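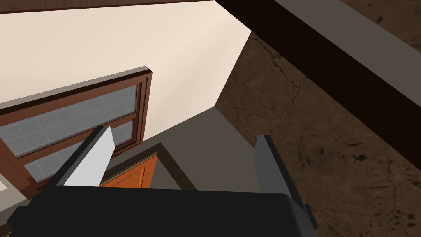 Project report: Trakmont open day

Group of three, me, Akinyi Athumani and Imani Kinyua. Kittipong Khamphan ran the simulator demo. Right wrist view, fingers apart, orange door and window behind. Lots of questions on lag, not enough time.
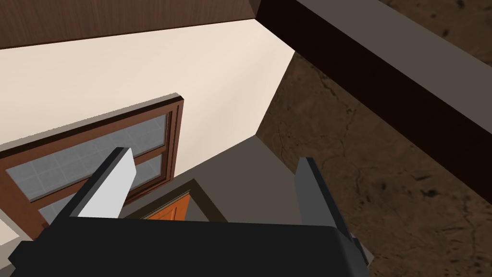

We also asked about grip force. He said 72 test runs so far, more planned in September. Didnt get the settings written down, will email.
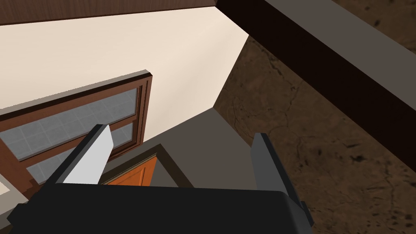
Gamgate, 1 Jun 2022

Notes typed up same evening. Still to do: lag section, refrences.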